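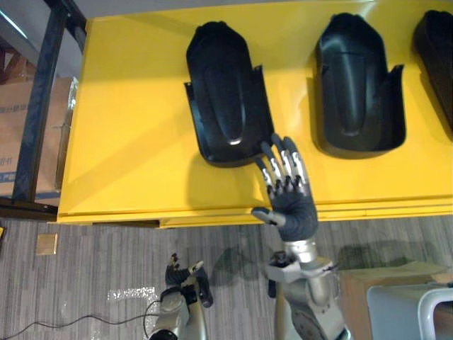 로봇 학습 실습 5주차 강의 노트
시연 데이터 모으기

지난주에 모방학습 손실 함수까지 했으니까 이번 주는 손에 땀 나는 쪽으로 갑니다. 데이터요! 제가 Pitcombe 연구실에서 처음 시연을 모을 때는 이게 제일 쉬운 단계인 줄 알았어요. 조종기 잡고 물건만 몇 번 집으면 끝이라고 생각했거든요. 첫날 모은 걸 거의 다 버렸습니다(지금도 그 폴더 이름만 보면 속이 쓰려요).

1. 에피소드를 어디서 자를까
우리 과제는 노란 작업대 위의 검은 플라스틱 커버를 하나 집어서 옆으로 옮기는 겁니다. 시작은 두 손이 대기 자세에 있을 때, 끝은 커버를 내려놓고 손가락이 완전히 떨어졌을 때로 잡으세요. 놓자마자 녹화를 끊는 분들이 꼭 계신데, 그러면 정책이 손 떼는 법을 못 배웁니다. 내려놓고 나서 3초는 그대로 두세요.

2. 다섯 손가락 손은 접근이 반입니다
집게형 그리퍼는 벌리고 닫으면 되는데 사람 모양 손은 손끝이 닿는 순서까지 기록에 남아요. 저는 커버의 아래쪽, 그러니까 날개처럼 벌어진 모서리부터 접근하는 걸 좋아합니다. 엄지를 너무 일찍 오므리면 작업대 앞턱에 걸리기 쉬우니 손끝이 먼저 자리를 잡은 다음에 오므려 주세요. Vimala Krishnan 조교는 위에서 덮듯이 잡는 쪽을 선호하는데, 둘 다 괜찮아요. 다만 한 세션 안에서는 섞지 마시고, 어느 방식인지 메타데이터에 꼭 적어 주세요.

3. 똑같은 시연만 잔뜩 모으지 않기
작년 12월에 모은 773개 에피소드를 나중에 열어 봤더니 커버 위치가 거의 다 같았어요. 당연히 커버를 조금만 돌려 놔도 정책이 헛손질을 했고요. 그래서 올해는 33개마다 배치를 바꿉니다. 간격, 각도, 줄의 시작 위치를 바꿔 보고, 가끔은 한 개만 놓고도 찍어 보세요. 검은 물체는 빛 반사에 따라 카메라에 꽤 다르게 잡히니까 조명도 바꾸면 좋습니다.

4. 실패는 어떻게 하나
지우지 마세요!! 헛집었다가 다시 잡은 건 '복구' 태그를 달아서 남기고, 떨어뜨린 채 끝난 건 '실패'로 따로 보관합니다. 복구 시연은 정말 귀해요. 그런데 조종하다가 재채기해서 팔이 튄 것, 통신이 끊긴 것은 그냥 '제외'입니다. 애매하면 메모 칸에 한 줄 써 두시면 제가 보고 정할게요.

5. 조종하는 사람도 변수입니다
Bhavana Chacko 씨가 모은 것과 제가 모은 걸 나란히 재생해 보면 속도부터 달라요. 저는 급하고, 그분은 커버 바로 앞에서 한 번 멈칫합니다. 그 멈칫도 모델이 고스란히 배워요. 조종자 이름 칸을 비워 두지 마시고, 피곤하면 바로 교대하세요. 제 경험으로는 연속 19분 넘게 하면 손목이 먼저 대충대충 움직입니다.

과제
조별로 배치를 세 가지 이상 정해서 시연을 모으고, 태그별 개수와 조종자별 평균 길이를 표로 정리해 오세요. 제일 마음에 드는 에피소드 하나랑 제일 창피한 에피소드 하나도 같이 골라 오시고요. 다음 시간에 다 같이 틀어 봅니다.

제출: 2023년 8월 2일까지, 수업 폴더의 5주차 칸
장비 예약 문의: Anitha Thomas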